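The pink plates came out again this October. I'd packed them away in March, when we moved the good table out of the back room, and I had half decided to give them to the op shop in Kotdale. Then I broke two of the everyday white ones in the same week and that settled it.

They were a set of six when I bought them. I got them from a garage sale in Hekcombe, wrapped in newspaper in the bottom of a banana box, and paid five dollars for the lot. The box also had a gravy boat and a fondue fork, which I still have and have never used. My sister says the colour is salmon. The woman who sold them to me called it coral. I call them the pink plates and everybody in the house knows what I mean.

What I like about them is that they have a proper rim. A lot of plates in the shops now are either dead flat or halfway to being a bowl, and neither one is much good for toast. The flat ones let the crumbs go everywhere and the deep ones make it hard to get a knife in. A small raised edge is all I'm after. I went through the whole homewares floor at Barnura looking for something similar and came home with a tea towel.

The other half of this is the table. For years we ate off a dark one with a lot of grain in it, and nothing looked like much on it. Brown food on a white plate on a brown table. Last year we changed over to a white one, and I was against it. I thought it would show every mark, and it does. Tea rings, biro, whatever comes off the bottom of a newspaper. I wipe it down more than I ever wiped the old one.

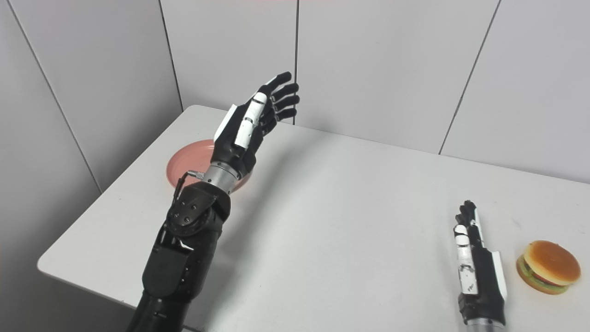

But the colour of a plate matters a lot more on a white table. The everyday plates disappear on it. I've put my elbow on the edge of one more than once reaching for the salt, and I suspect that's how the first of the two breakages came about. You can see a pink plate from the doorway. My father's eyesight is not what it was, and when he stayed with us in winter he asked for the pink one at every meal. He never said why and I didn't ask.

Aušra Lill, who I used to share a studio with, told me years ago that you should put one plate down and live with it for a day before buying a set. I thought that was a bit much for crockery. I tried it this time, with one pink plate on the white table and everything else put away, and left it there from breakfast until the lights went on. In the morning it looked almost orange. By four o'clock it had gone duller and I liked it better. I don't know what I'd have done if I hadn't liked it, seeing as I already owned the things.

I did look up what it would cost to replace them properly. There's a potter called Jankauskaitė who does a round dinner plate in a similar pink, and they're lovely, but they're 53 dollars each. Six of those comes to more than 300 dollars and I'd be frightened to wash them. Rasmus Kivi down the road has two and keeps them on a shelf, so I've never seen anyone eat off one.

So we're staying with the garage sale set. I've lost one over the years, which leaves five. That's enough for us unless my brother's family comes, and then the kids can have the enamel ones. I've moved them to the lower cupboard beside the stove, stacked with a piece of kitchen paper between each one. The glaze on the bottom one has a few grey scratches from before I started doing that. I had a go at them with bicarb and a damp cloth, and most of the marks lifted. The deepest one is still there.

The white plates that survived have gone up to the top shelf where the pink ones used to be. I need the step stool to get to them now. The gravy boat is up there too, and I've put the fondue fork in the drawer with the skewers.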